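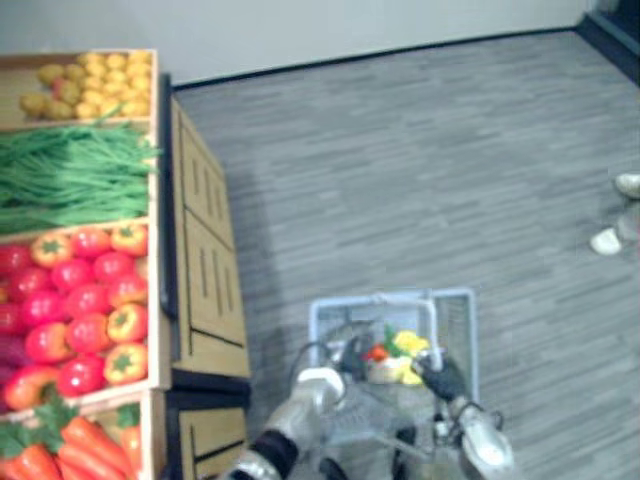
Skip the parallel gripper and save your money, was the first comment under my last post, from a reader signing as Brernano, who also wanted to know why anyone would pay for two grippers when one decent one and a bit of patience will pick up a tomato just fine. Fair question! I'd been meaning to write up the Bisau pair anyway, so I'll try to answer it along the way.

Some background if you're new. We run a two-armed setup on a mock grocery aisle, with fake produce in real bins, and most of what we do is shopping-type tasks: get the item, put it in the basket, move the basket. I've had the Bisau grippers on both arms for 4 months now. Before that we were using a set of Võ grippers, which I liked a lot and still keep in the drawer, so most of this ends up being a comparison between the two.

Mounting first. The Bisau goes on with four bolts and one connector, and the connector is keyed, so you can't get it in backwards. (With the Võ you absolutely can. Ask me how I know.) Cable routing is still up to you and it's still annoying. I lost most of an afternoon getting the slack right, because a cable that's perfectly happy with the arm tucked in goes tight as a guitar string when you reach down for something near the floor. The little clips in the box are too stiff and one snapped on me the first time I opened it. I use hook-and-loop straps now and they're fine.

Software was easier than I expected. We run everything through Protodport, which had a driver for this gripper already, and I had open and close working before lunch. Force control took longer. The default is much too strong for anything you'd find in a produce section, even the plastic kind, and the slider in the settings page goes from "does nothing" to "crushes it" in what feels like a hair. Type the number in by hand and forget the slider exists. I wish the manual said so, but the manual is mostly warnings.

OK, picking stuff up. Round things are great. Tomatoes, the small yellow guys, anything with a bit of a curve to it, the fingers settle around it and off you go. Bell peppers are good too as long as you come in from the side. Come down on top and you're pinching the stem, and then the pepper swings around like a bell and you have to hope. The Võ was better at this one because its fingertips are wider, so you could be sloppy and get away with it.

Green beans are miserable with either brand. I want to be clear about that before somebody buys these for beans. You go in for one and come up with a bunch, or with nothing, or with one that's hanging on by its last half inch. Carrots with the tops on are somewhere in the middle – grab the orange part and you're fine, but the leaves love to get between the fingers and fool the grip sensor into thinking it's holding something solid.

I did one proper count, 292 picks from mixed bins, same operator (me), same lighting, and I wrote down every drop in a notebook like it was a bird walk. I'm not going to pretend that's science. But the drops bunched up very clearly on the long skinny stuff, and hardly any were on the round stuff, so if your shopping list is tomatoes you're going to be very happy.

Now the basket, and this is where I get to answer Brernano. A basket rim is thin and it's a weird thing to hold. With one gripper you can pinch it, sure, but as soon as there's weight on the far side it wants to tip, and the wrist has to fight it the whole way. With two you can hold the rim with one and use the other to steady the near corner, or go on placing things while the first hand keeps the basket from skating off across the floor. Ours is a light plastic one and it really will skate! So that's my case for two. If your basket is bolted to a cart, then sure, buy one and be patient.

The Bisau holds a rim better than the Võ did, by the way. The fingers are slimmer and they get down over the edge without shoving the basket first. I didn't expect that to matter much and it ended up being my favorite thing about them.

Stuff I don't love: the fan noise, which is a thin little whine you stop hearing after a week, except visitors bring it up every time. The black finger pads pick up dust from the floor and lose their grip until you wipe them down. I do it every morning with a damp cloth. And the replacement pads come in packs of 3, for a gripper with 2 fingers. I have written to Bisau about this. They said thanks for the feedback.

Would I buy them again? Yes for the right arm, where most of my rim holding happens, no hesitation. For the left I go back and forth – some days I think I'd put the Võ back on there for the peppers and live with having a different driver on each side. I may try that in September when things slow down a little, and I'll put the numbers in the comments if I do.

Price has gone up since I ordered mine, so check before you fall in love. Spare cables are sold separately and you'll want one.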